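3.2 A mesa e as suas coisas

Confesso que comecei este estudo a pensar em gavetas e acabei apaixonada por tampos de mesa! Das 138 mesas de trabalho que visitámos no projeto Rarnine, a que mais me ficou na cabeça tem flores e borboletas impressas no tampo e paredes forradas a papel de tijolo azul. É nela que se vê melhor aquilo a que chamo «mistura de escalas»: livros, canetas, agrafadores, tudo a disputar o mesmo palmo de superfície (Figura 4).
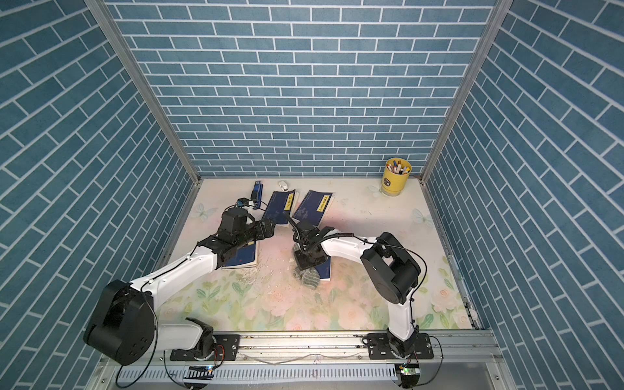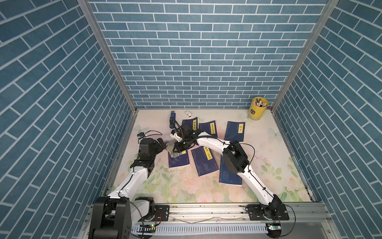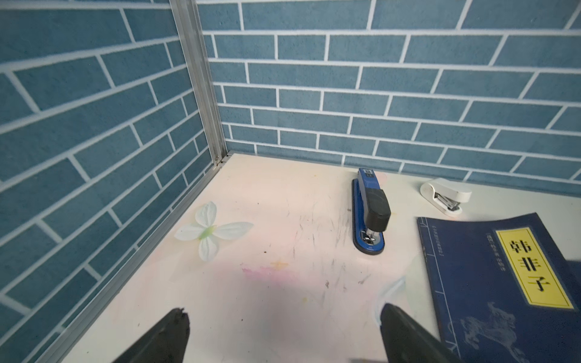

Figura 4. Três vistas da mesma mesa; na segunda, livros de capa azul-escura com etiquetas amarelas, entre eles 庄子 e 唐诗三百首; na terceira, um agrafador grande, azul e preto, e um pequeno, branco.

Tania Haque discordou logo da minha leitura: para ela, livros da mesma coleção pedem para ficar juntos, e a escala conta pouco, porque quem arruma olha primeiro para a cor da capa. Fui rever as 1.991 fichas de objetos e dou-lhe meia razão (só meia!). Nos livros, a cor ganha quase sempre. Nos agrafadores e nas canetas continuo a ver o tamanho a mandar, e na secção 3.3 volto ao assunto com os dados de Lomton.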